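Buvora: Frequently Asked Questions

Last tidied up in February. If your question isn't answered, ask it at the bench and we'll add it here, probably spelled wrong.

What is Buvora?

Buvora is a robot arm that lives on the long table at the Hultbridge shared workshop. It has six joints, a two-finger gripper, and a small camera at the wrist. Its job is to pick up produce and put it down somewhere else. People have been doing this for quite a while without much fuss, and we now have a great deal more respect for them.

Who's building it?

Mostly Farzana Rana, who does the mechanical side, and Ghazala Swati, who writes the code and the rude comments inside the code. I do the wiring and this page. Anyone with a Hultbridge membership is welcome to join in, and several people have, usually for one evening.

Why produce?

Farzana grows more of it than she can eat. The first plan was chess pieces, but chess pieces are hard, all roughly the same, and don't mind being dropped. We had a gripper that could do chess pieces inside a month and got bored. Fruit and vegetables come in awkward sizes, they bruise, and the failures can go into soup.

What did it cost?

The printed parts, motors, driver boards, camera and power supply came to 2,576 dollars. The budget was 2,000. The difference is mainly one elbow motor, bought twice, the second time with the right gear ratio. We don't count the laptop, which was already old and already ours.

Can I build one for less?

Probably. Leave off the wrist rotation and use hobby servos in the last two joints, and you'll save a fair bit. You'll also get an arm that arrives near the thing you asked for and then trembles at it. For moving foam blocks that's fine.

What's the gripper made of?

Printed nylon fingers with silicone pads on the inside. The pads are cast in a two-part mold that Farzana has redesigned more often than she'll admit. The files are in the shared folder under Paracha, the name of the gripper. Paracha was named separately from the arm because at that point we weren't sure they would ever meet.

How hard does it squeeze?

As lightly as we can get away with. The finger motor reports its current draw, and the software closes slowly until the current climbs past a limit. Each kind of produce has its own limit in a settings file. Onions get a generous one. Anything with a thin skin gets a stingy one, and a person standing by with a paper towel.

Why is the camera on the wrist and not on a stand?

We had it on a stand first. The arm kept reaching between the camera and the target, so at the exact moment we wanted to see something we had an excellent view of an elbow. On the wrist, the camera goes wherever the fingers go. The price is that everything gets enormous during the final approach, and the focus gives up. Our lens is fixed and set for arm's-length work, so close in you mostly get color and shine.

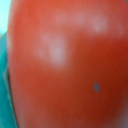
How does the arm know when to stop moving toward something?

It commits early. The last position fix is taken while the target is still in focus, and the final stretch is driven from that fix alone, at low speed. If the finger motor feels a load before it should, the arm stops and backs off along the way it came.

What happens with shiny things?

Trouble, some of it our own doing. Glossy skin throws back the overhead lights, and our first color filter took every pale patch for a hole in the object. It would then aim at one side of the hole. Ghazala's fix was to fill in any pale area fully surrounded by the target color, and it took her one afternoon after two weeks of my suggesting new lamps. I did also buy the lamps. They're very nice lamps.

Does it use machine learning?

A modest amount. Finding the target is plain color matching plus an outline check. Choosing the angle of approach comes from a small model trained on 390 grasps that we drove by hand with a game controller. Some of those grasps were poor, and the model has learned our bad habits with touching loyalty – it still comes in slightly from the left, as Farzana does.

How fast is it?

One pick and place takes 10 seconds when everything goes well. It can go faster. We've seen it go faster, and we turned it back down.

Is it safe to stand near?

Stay outside the yellow tape while the motors are powered. The red stop button is on the front edge of the table, and anyone may press it at any time, for any reason, without apologizing. Please don't reach in to straighten the target mid-run. The arm has no idea that you're being helpful.

The arm drifts after an hour or so. Is mine broken?

If you've built from our files, check the shoulder belt first. Ours stretches as it warms up, and the arm ends the evening reaching a little low. Re-run the homing routine before you start changing numbers in the software. I changed numbers in the software for most of a winter.

What is Prukadia?

The next version, on paper. Prukadia will have a shorter forearm, a proper cable channel, and a second camera with a closer focus. The cable channel is my contribution – at present the wrist cable is held on with tape, and the tape is held on with more tape.

Can I borrow the arm?

No, but you can use it in place. Write your name on the sheet by the door, read the safety page, and have one of the three of us around for your first session. Bring your own vegetables. Onions are the easiest place to start, and please take them home with you afterward.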